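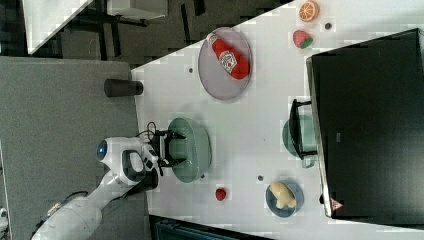 Clearing a shared table after a meal is a small task, but it depends on many decisions about what belongs with what. This report presents the findings of a one-term student project on how people sort and put away tableware, food and condiments when no instructions are given. The project was carried out in the Juvirard teaching kitchen between October and the end of the spring term, and the report was submitted in May 2023. The question behind it came from ordinary experience in shared housing, where items are often returned to places that make sense to one resident and to no other. A ketchup bottle lying across a gray plate, a small strawberry near the upper part of the table and a pale yellow item on a blue plate that it nearly fills are typical of the arrangements considered in the study, in which some things are already grouped with a dish and others are lying directly on the table.

Background

Earlier coursework in the department had looked at storage, mainly cupboards and drawers. Less attention had been given to the table itself, where sorting begins. The Kopecký method, which is taught in the first-year household management module, recommends that a table be cleared by material: food first, then containers, then plates and bowls. The method is clear on paper. In practice, students in the module had remarked that they rarely followed it at home, and the project was designed to find out what they did in its place.

Method

Each participant was shown to a white table on which a mixed set of items had been laid out. The set was made up of bowls and plates in different colors, toy fruit and other toy food, and one or more condiment containers. Toy food was chosen so that the same set could be used throughout the term without waste, and so that hygiene rules for the teaching kitchen did not need to be applied to every session.

Eighteen participants took part. Each completed seven rounds, which gave a total of 126 rounds for analysis. In each round the participant was asked to "leave the table as you would like to find it." No further guidance was offered. Participants were free to stack, group or move items, and to use the open shelf beside the table. Rounds were limited to six minutes, although most participants finished well before the limit.

The starting layout was changed between rounds. In some layouts the toy food was placed in or on a dish; in others it was spread over the tabletop. The condiment was sometimes upright and sometimes on its side. Layouts were drawn up in advance on squared paper and kept in the project binder.

Results

The most common first action was to deal with any item lying on its side. Bottles in particular were set upright early, even by participants who later moved them again. Several participants said in the closing interview that they had not noticed themselves doing this.

The second finding concerned bowls. When an empty bowl stood near the middle of the table, it was generally used to collect the loose fruit. When the same bowl was placed at the edge, participants were more likely to carry fruit to the shelf or to line it up on the table. Position appears to have mattered more than size - a point the project had not set out to test and which would need a separate study.

Food that was already on a plate was usually left there. This was true even when the plate was a poor fit. Participants described such items as "done" or "taken care of," and moved plate and food together as a single object.

Color matching was seen less often than expected. A small number of participants placed red items together, but the majority grouped by kind, with fruit in one place and everything else in another. The material-based order of the Kopecký method was followed in full by one participant, who had taken the module that year.

Limitations

The participants were all students in the same building and most were known to one another. Toy food is light and does not spill, and participants may have handled it more freely than they would handle real food. The tabletop was plain white, so that every item stood out clearly; a patterned cloth or a darker surface might have led to different results. Two rounds were repeated after a layout sheet was misread, and the repeated rounds are the ones included in the total.

Recommendations

It is recommended that the household management module include a session on shared tables, to follow the existing session on cupboards. The Votitness shelf labels already held by the department could be used for this purpose. A follow-up project with 20 participants from outside the department, using real tableware after a real meal, has been proposed to the Zurkard student fund. The layout sheets and interview notes will remain in the project binder in the teaching kitchen, where they may be consulted on request.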